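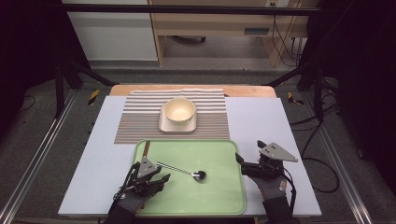 Bondgate Table Mat, Striped

Every seller of table mats says the same four things: wipes clean, lies flat, resists heat, lasts for years. We sell table mats, and we don't fully believe any of it, so we'd like you to read this page before you order. A mat has a small job. It goes under a plate and a bowl, like the cream ones on the striped mat at the top of the page, and it keeps crumbs and scrapes off the surface underneath. If you already own a tablecloth you like, you may not need one at all.

The Bondgate comes in a set of 2 or a set of 8. We stopped offering a set of 4 when the supplier wanted more for it than for two pairs, and we couldn't find a way to explain that to customers with a straight face.

What "wipes clean" means
Water, milk and most soup come off with a damp cloth if you get to them within a few minutes. Turmeric doesn't. Neither does beet juice, and tomato sauce left overnight will leave a faint orange shadow in the lighter bands. The maker's leaflet says "stain resistant." We asked what that had been tested against and were told coffee. Was it black coffee or coffee with milk? We're still waiting for an answer.

Heat
The leaflet says heat resistant and gives no temperature. We would call that a warning sign on anybody else's product, so we're calling it one here too. Dinner plates and bowls of hot cereal have given us no trouble. Don't put a pan on it straight from the stove. If you need something for pans, buy a trivet. The Skundar cork one is thick and ugly and does the job.

Lying flat
Out of the package it curls. It's shipped rolled, and any mat shipped rolled will curl. Put it face down under a couple of heavy books overnight and most of the curl goes. The corners take longer. Please don't iron it, whatever the video reviews tell you.

How it compares
The Kruger mat is stiffer and flatter from day one, but it slides on a smooth table and the edges fray early. The Nendano costs nearly double and is sold as "artisan inspired," a phrase that could be stuck on a paper towel. It is softer, and it holds on to smells. We carried both for a while and dropped the Nendano over returns.

Ratings
We've sold 2,764 sets and have 1,659 reviews. Take the average with some salt. People who write in the first week are mostly reviewing the color, and very few come back a year later to say how the edges held up. Sort by oldest purchase if you want the useful ones.

Care
Damp cloth, mild soap, dry flat. No dishwasher. No bleach.

Returns
Unused sets can come back within the period shown at checkout. Stained ones can't, and that includes stains the leaflet says won't happen. The next shipment is due in February; sets of 8 may be out of stock until then.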